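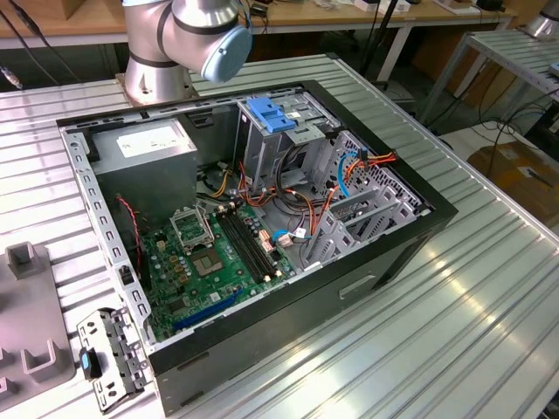 July, notebook, disassembly cell, 9:40 a.m.

Second pass at the cell rules. The old sheet was written when we only handled sealed housings, and half of it makes no sense for open desktop towers. Working version below, to be argued over before it goes to Godholm.

Rule 1. Tower lies on its side, open side up, before the arm is enabled. Nobody turns the case by hand with drives live. Edeltraud wants this in bold on the door copy.

Rule 2. PSU stays in until the mains lead is off and the wait time has run. I had 500 seconds in the draft. Keep it, even though Brarkau gets by with less. Their units are all one model and ours are whatever comes in on the pallet.

Rule 3. Loose metal goes beside the case on the table, flat, on the fixture side. It does not go on the back bench. We lost most of a morning on job 655 looking for a bracket that had been "put somewhere safe."

Rule 4. Cables. Still the weak one. The old text says "clear cables from path," which can't be done without unplugging half the machine. Proposed wording: no planned path goes below the top edge of the case while power bundles still cross the board, unless a person has confirmed that path at reduced speed. Drive cage release comes after that check.

Rule 5. Log the socket state (empty or fitted) before the first move, and the RAM slots too. Job 2507 went through with nothing written down and we couldn't say afterwards what had been in it.

Bernd Harms asked whether reduced speed should be a number. Yes, but it belongs in the risk assessment — if it's on both sheets they will drift apart.
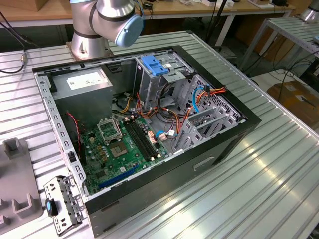

Nerea Rivas wrote in the margin that rule 4 leans too hard on whoever is confirming the path. She would have the same person hold the enabling switch, so the one looking is also the one who can stop it. She also wants initials on every confirmation, no ticks.

Agree on both. Changed the draft. The initials need a wider column, so form 74 has to be redone as well.

Open points:
Who signs when only one person is on shift. Ask Heike.
Whether rule 3 covers screws or only plates and brackets. I say screws go in the tray, separate line.
Take the old sheet off the door once the new one is approved, not before.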